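Home | About | Positions | Participate | Notices | Contact

Desk Organisation Attendant (casual, part-time)
Bitetti Workspace Services, for the Kandside study rooms

Bitetti Workspace Services is recruiting casual attendants to reset and maintain individual study desks at Kandside. The position covers a block of 60 desks on one level. Each desk is supplied with a small set of loose items that members may move during a booking. The attendant returns those items to their assigned positions between bookings and records the condition of each.

Hours and pay

Shifts are 5 hours, starting at 6.30 am or 1 pm. Rosters are issued a fortnight in advance through Soltel. Casual loading applies. Attendants must be available for at least two shifts per week during semester. Shifts over the summer break are optional and are allocated by availability.

Duties

- Clear rubbish and members' belongings from the desktop. Belongings go to the lost property cupboard with a completed tag.
- Wipe the desktop and back panel with the grain, using the supplied cloth and neutral cleaner. Solvent wipes are not to be used on wood surfaces.
- Stand books and artwork upright at the rear of the desk. Canvases are handled by the edges only. No adhesive putty is to be applied to a painted or printed face.
- Check the mouse for cracked shell, sticking buttons and a jammed scroll wheel. Faulty units are tagged and exchanged from the store.
- Enter the item check against the desk number before moving to the next desk.

Items differ from desk to desk. The desk register lists what belongs where, and attendants are expected to consult it instead of working from memory. The register currently holds 382 entries.

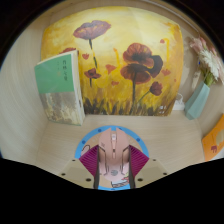
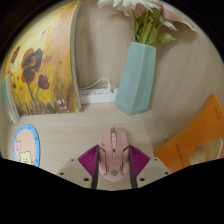 Desk with poppy canvas, green-covered book and pink mouse.

Training consists of one paid shift with an experienced attendant, followed by a supervised shift in which the new attendant works a full row alone. The target after training is 16 desks per hour, including the register entry. Desks requiring a repair or a replacement item are excluded from this figure.

Requirements

- Ability to stand and walk for the duration of a shift, and to lift items up to a carton of books in weight.
- Competent use of a tablet for register entries.
- Accurate colour recognition. Several register entries distinguish otherwise identical items by colour. Applicants with a colour vision deficiency are welcome to apply and will be assigned desks with numbered items.
- Closed footwear. Aprons and gloves are supplied.
- Current right to work in Australia.

Previous cleaning, library or stockroom experience is useful but is not required. The position does not involve IT support; login and network faults are referred to Bayram, which holds the equipment contract for the building.

How to apply

Send a résumé and a short statement of availability through the Positions page, quoting "Desk Attendant, Kandside". Please state whether you prefer morning or afternoon shifts. Applications close at 5 pm on the last business day of June. Shortlisted applicants will be asked to attend a practical session on site, in which they reset a row of desks from the register. The session is paid at the casual rate.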